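Meuble haut en placage bois : comment nettoyer le dessus et les angles ?

Glenys Powell
Bonjour, j'ai récupéré un grand meuble marron, effet bois, qui monte presque jusqu'au plafond. Les façades vont bien, mais le dessus et les angles sont gras et collants. J'ai essayé l'eau chaude, sans résultat. Je ne sais pas si c'est du vrai placage ou un décor imprimé. Que me conseillez-vous ?

Merora
Savon noir et de l'huile de coude. Chez moi ça a suffi.

Groddale
Commencez par un essai dans un coin caché. Une cuillère de savon noir liquide dans 2 litres d'eau tiède, chiffon microfibre bien essoré, toujours dans le sens du veinage. Si ça reste collant, laissez le chiffon posé quelques minutes -- pas plus -- puis essuyez à sec. Évitez l'éponge abrasive, surtout sur les chants. Comptez plus de 20 minutes pour un dessus jamais nettoyé. 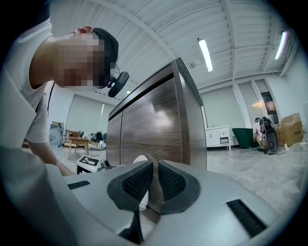
Pour les angles, je prends une vieille brosse à dents souple et je vais du haut vers le bas. Sur un grand meuble à veinage brun comme celui-ci, le coin qui pointe vers le plafond est facile à oublier. Je mets un vieux tee-shirt à manches courtes, blanc ou pas, et une casquette : la poussière du dessus tombe sur la tête. Ensuite, du papier kraft sur le dessus, à changer en mai.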